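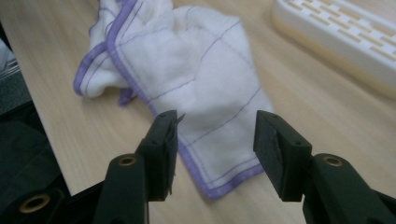

Our second report covers the trial of the Olico hand-held gripper kit, which Altel agreed to pay for as a rental before any decision to buy. The kit is sold by Rorano as a complete package for collecting demonstrations of household work: grippers, mounting plates, cables, recording software and remote support. In this period we moved from hard objects, such as cups and boxes, to textiles. We chose a cloth task because soft material is where the first report left the most open questions. A white cloth with purple hems, bunched up on a pale wooden table, is a difficult start position for an operator, who must find an edge before anything else can be done. The overlocked hem gives the black finger pads a thicker place to take hold, and our operators soon learned to look for it.

Work done in this period

We planned 300 recordings of the towel task and completed all of them in June. Of these, 22 were rejected at the quality check, mostly for lost tracking at the start of the recording. The remaining files were delivered to the Chaudhry group, who will use them for training and will report separately on the results.

Each operator received a short training of 40 minutes, as the supplier recommends. In our opinion this is enough for hard objects. For cloth it is too short, and we added a second practice round before the recordings were counted.

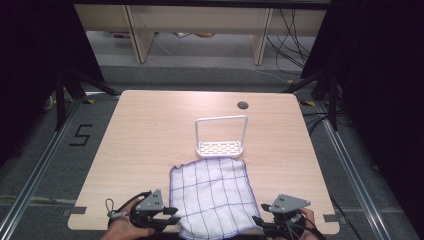 Station 5 with two hand-held grippers, towel and white rack.

Observations on the product

The grippers are comfortable to hold and the opening movement is smooth. After a long session the operators complained about the weight at the wrist, above all in the left hand. The cables are a more serious point. They hang down from the grippers, and when the work is near the front edge of the table the operator has to think about them all the time. Rorano told us that a shorter cable set exists – we have asked for a price.

The finger pads hold terry cloth well. With thinner fabric we had some slipping, but we did not yet test this in an organized way. The software was stable, except for 3 stops during upload, and no recording was lost by them.

Support from Rorano was polite and correct, although the answers came slowly in the first part of the month.

Costs and next steps

Spending is within the approved budget. The rental was paid in advance and the operator hours are a little lower than planned, so we ask to move the difference to the next period and use it for the shorter cables.

In the next period we will repeat the towel task with the new cables, if they arrive in time, and begin the thin fabric test. We also ask Altel to confirm if the rental may be extended on the same conditions. Rorano needs our answer before the present contract ends.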